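Regeln, die man erst beim Rucksack versteht

Am Samstag saß ich mit einer viel zu großen Kanne Tee vor unserer Hausordnung für die Zelle und habe sie endlich neu geschrieben. Die alte Fassung stammte noch aus der Zeit, als wir bei Nasrallah nur Klötzchen gestapelt haben, und mit Klötzchen ist ja alles einfach: Sie haben Kanten, sie bleiben liegen, und wenn man sie schief greift, fallen sie eben herunter. Mit weichen Sachen ist das ganz anders! Ein Rucksack hat Gurte, Polster, Taschen und Reißverschlüsse, und jeder Teil davon will in eine andere Richtung. Unsere 19 alten Regeln kannten das Wort »Stoff« überhaupt nicht.
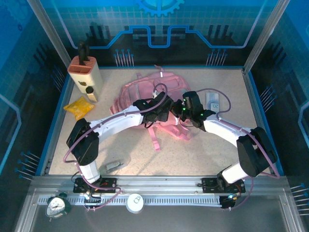
Munther Shboul
Zellenbetreuung und Arbeitsanweisungen, Projekt Flaveder

Fangen wir mit der Regel an, über die bei uns am längsten gestritten wurde, dem Abstand zwischen zwei Greifern. Solange jeder Arm seine eigene Hälfte bearbeitet, ist das schnell erledigt, da zieht man eine gedachte Mittellinie und fertig. Beim Rucksack müssen aber beide in die Mitte, oft dicht nebeneinander, und eine Linie hilft einem dann wenig. In der neuen Fassung steht deshalb: Wer beide Arme über demselben Gegenstand bewegt, legt vorher fest, welcher führt und welcher wartet. Das wird laut angesagt. Ich weiß, das klingt ein bisschen nach Fahrschule (meine Kollegen haben mich auch ordentlich damit aufgezogen), aber seitdem wird am Bedienplatz viel weniger durcheinandergeredet.

Die zweite Regel betrifft die Kabel. Die Schlaufe am Handgelenk braucht Luft, sonst zieht sie am Stecker, und sie darf trotzdem nicht so lang sein, dass sie sich in einem Gurt verfängt. Wir prüfen das jetzt vor jedem Durchgang mit einer langsamen Leerfahrt bis in die äußerste Stellung, beide Arme nacheinander, die Hand am Not-Halt. Vier Minuten dauert das, und die müssen drin sein, auch kurz vor Feierabend.

Dann die Sache mit den Nebengegenständen, mein Lieblingsthema, ich gebe es zu. Neben dem Rucksack stehen und liegen bei uns auch ein Messerblock, ein gelbes Päckchen und ein Geldschein, und wer zum ersten Mal hereinkommt, möchte am liebsten gleich aufräumen. Bitte nicht! Was zum Aufbau gehört, bleibt an seinem Platz, bis der Durchgang beendet und die Zelle freigegeben ist.
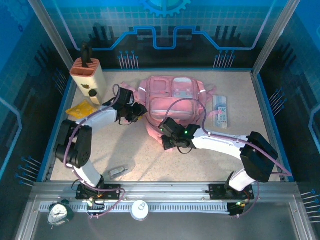 Auch danach greift man erst hinein, wenn beide Arme stillstehen und der Antrieb abgeschaltet ist. Eine leuchtende grüne Lampe ist dafür kein Beweis, egal, an welchem Bauteil sie sitzt. Im Entwurf stand zuerst »bei Stillstand«, das habe ich gestrichen und durch »nach Abschaltung« ersetzt. Ein Arm, der wartet, steht schließlich auch still, und gerade beim abwechselnden Arbeiten wartet ja immer einer.

Für die Schiene vorne gilt dasselbe mit noch etwas mehr Strenge. In die Zahnstange kommen keine Finger, keine Ärmel und kein Werkzeug, und lose Gegenstände werden vor dem Verfahren der Sockel noch einmal angesehen. Im Juli haben wir dazu mit den Leuten von Bratenum telefoniert, die ihre Regel ganz ähnlich formuliert haben, nur viel kürzer. Kürzer kann ich leider nicht so gut.

Bleibt das Greifen selbst. Bei weichem Material lassen wir die Finger zuerst offen an die Stelle heran, schauen auf das Bild der Handgelenkkamera und schließen erst dann, und zwar langsam. Gegriffen wird am festen Stoff oder an einer Einfassung. Der Zipper ist nur dran, wenn der Reißverschluss wirklich die Aufgabe ist.

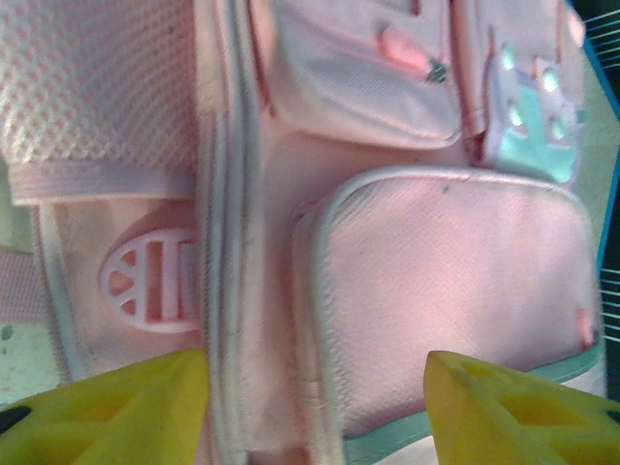 Die gelben Greiferfinger am Rucksack, aus der Sicht der Handgelenkkamera.

Die neue Fassung hat jetzt 47 Regeln und hängt ausgedruckt am Bedienplatz. Wer bei Skurkevport mitliest und es anders hält, schreibt mir gern, vor allem zur Kabellänge, da bin ich mit meiner Formulierung noch nicht zufrieden.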